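Setting Up a Shared Brick-Building Task for a Bench-Mounted Arm

Giltville Community Workshop - Robotics Bench Guidance
Last revised 11 April 2025

This page sets out how members should prepare the bench for brick-placing work, in which a person and the arm build on the same baseplate. It assumes that you have completed the arm induction and that the Stimska controller has been installed by bench staff. Members who have not used the gripper before should first read the Acheampong wiring notes, kept in the bench folder.

Before you start

You will need the following:
- one studded baseplate
- a felt-covered board larger than the baseplate
- a mixed set of bricks, including sloped bricks and single-stud bricks
- the push-button control boxes, with the emergency stop
- the Grumov gripper fingers, fitted and tightened

Check that sleeves are close-fitting at the wrist. Loose cuffs catch on studs and pull finished work off the plate.

Step 1. Lay out the table

Place the felt board on one half of the table and the control boxes on the other. The felt stops the baseplate from sliding when bricks are pressed down, and it allows a dropped brick to settle instead of rolling. Leave a strip of felt clear beyond the baseplate for loose bricks.

The emergency stop must be within reach of the person at the table at all times. Do not place bowls, fittings or spare parts between the person and the button.

Step 2. Fix the baseplate position

Set the baseplate square to the front edge of the table and run the corner check from the controller menu. The arm visits each corner in turn and waits for you to confirm. If any corner is out by more than 2 mm, move the plate and run the check again. Small errors at this stage become large ones by the second layer.

Step 3. Set the closing force

Open the gripper page and enter 189 as the starting value. Close the fingers on a plain brick and lift it clear of the felt. If it slips, raise the value by 5 and try again. A value that suits a plain brick may be too high for a sloped one, which tends to turn between the fingers.

Step 4. Build together

Start the shared programme, number 783. The arm works at reduced speed throughout. Bricks should be pressed home with the fingertips, straight down, while the arm is holding still. Keep your palm off the plate, and approach from the side opposite the gripper wherever the layout allows.
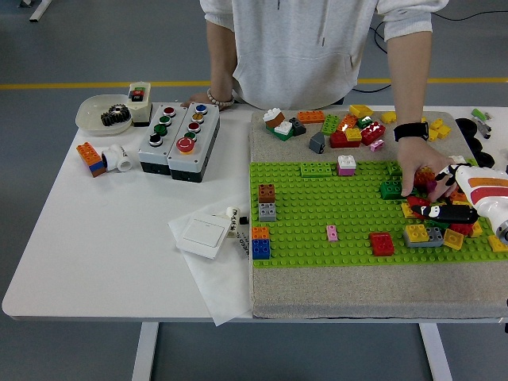

Step 5. Deal with crowded areas

Bricks set close together are difficult for a hand and a gripper to share. With the fingertips on a green brick and the gripper in among the bricks just beside the hand, there is little room for either to move sideways. In this position, lift your hand away first and then release the arm to its next move.

Short stacks are best built near the edges of the plate, where the fingers can open fully. Single-stud bricks should be placed by hand.

Step 6. Finish and clear

Send the arm to its rest position before removing anything from the baseplate. Return loose bricks to the tray, brush the felt, and note the final closing force in the bench log. Stacks may be left together if the next session is to begin from them - please mark this in the log.

Faults

Arm stops during a lift: check the emergency stop has not been knocked, then reset from the controller.

Brick placed one stud out: repeat the corner check in Step 2. Do not correct it by editing the programme.

Fingers do not close evenly: stop work and report the fault to bench staff. A replacement set of fingers is due in September, and until then the present set should not be adjusted by members.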